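Caring for a Butcher-Block Work Table
Foscombe Community Workshop, Member Guides
Updated 2025-06-26
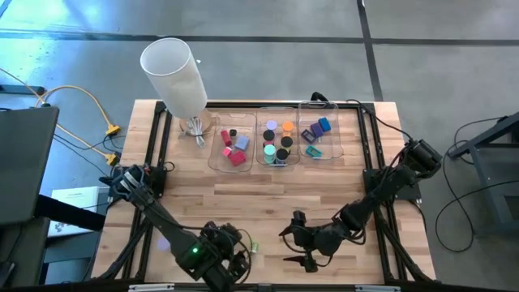
How often should a butcher-block top be oiled?
A top in regular use should be oiled every two months. A top that is used only for dry work, such as sorting parts or assembling small items, may be oiled twice a year, with one of those treatments in January, when heated indoor air is at its driest.

This guide applies to all solid wood work tables in the Foscombe building and may also be followed by members who keep a similar table at home. It covers clearing, cleaning, light sanding, oiling, and returning items to the surface. It does not cover painted, varnished, or laminated tops. Members who are unsure which finish a table has should ask Theano Stefanou at the equipment desk before beginning.

What you will need

Two clean cotton cloths
A plastic scraper
Mild dish soap and warm water
Sandpaper, 120 grit and 220 grit
A sanding block
Food-safe mineral oil
Disposable gloves
A metal can with a tight lid, for used cloths

Supplies are kept in the Brostley cabinet on the ground floor. Please sign for the oil.

Step 1. Clear the surface

Remove loose items from the top. Lamps should be switched off, unplugged, and allowed to cool before they are moved. Clear storage bins should be emptied and wiped on the underside, as grit caught beneath a bin will scratch the wood each time the bin is pushed back. Small pieces left lying on the planks should be placed in a labeled tray and kept with the rest of the project.

Equipment that is mounted at a table must not be unbolted by members. Where such equipment is present, submit a request to the equipment desk and wait for written confirmation that the table has been released for maintenance. Cables should be lifted clear of the wood and kept away from water and oil.

Step 2. Clean

Scrape off dried glue or residue with the plastic scraper, working along the grain. Metal blades are not permitted. Wipe the top with a damp cloth and a small amount of soap, then wipe again with clean water. Do not pour water on the wood. Standing water can work its way into the seams between planks and cause them to lift.

Dry the top immediately with a cloth and leave it uncovered overnight. On a top made up of planks in several colors, the pale ones will generally show dirt first and the reddish ones may hide it, so check by touch as well as by eye.

Step 3. Sand, if required

Sanding is needed only where the surface feels rough or carries a stain that did not come up in cleaning. Begin with 120 grit and finish with 220 grit. Always sand in the direction of the planks. Extend the sanding a little beyond the damaged spot so that no hollow is left, and remove all dust with a dry cloth.

Dents deeper than the thickness of a coin should be reported and left alone. Nhyira Sarpong maintains the repair list and will arrange for filling.

Step 4. Apply the oil

Put on gloves. Pour a small pool of oil in the center of the top and spread it along the grain with a cloth until the wood is evenly covered. Treat the edges and the end grain as well. End grain takes up oil quickly and normally needs a second pass.

Leave the oil for nine hours, or overnight if that is more convenient, and wipe off whatever remains. A properly finished top feels smooth and leaves no mark on a dry paper towel. If it still feels sticky, wipe it again and allow more time.

Place used cloths in the metal can and close the lid. Wipe up any oil that has dripped onto the floor before leaving the area. Smooth concrete becomes slippery even with a very thin film of oil, and it will stain.

Step 5. Return items to the table

Set lamps and bins back along the far edge so that the working area remains open. Felt pads should be placed under anything heavy. Paper and cardboard should be kept off the top for one more day, as they will draw oil out of the wood.

Record the date and your initials on the card in the Malinowski Room. More than 56 treatments have been entered there, and the record is consulted when a top is considered for replacement.

Related guides: Removing Glue from Unfinished Wood; Storing Oils and Solvents; Reporting Damaged Furniture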